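Heitmann shop brings back tidy-up hour

The Heitmann homewares shop in Dretance will repeat its dressing table session in May after all 8 places on the first one were taken. It lasts 45 minutes and covers sorting make-up into a small organizer box – bottles upright, sponges and other flat items in the drawer. Libor Šindelář, who runs the session, asks people to bring their own jars and throw out old products beforehand. Places can be booked at the counter.

Contact | © Heitmann Dretance | Back to top 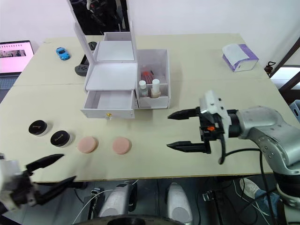
A white organizer with its mirror lid up and the drawer empty.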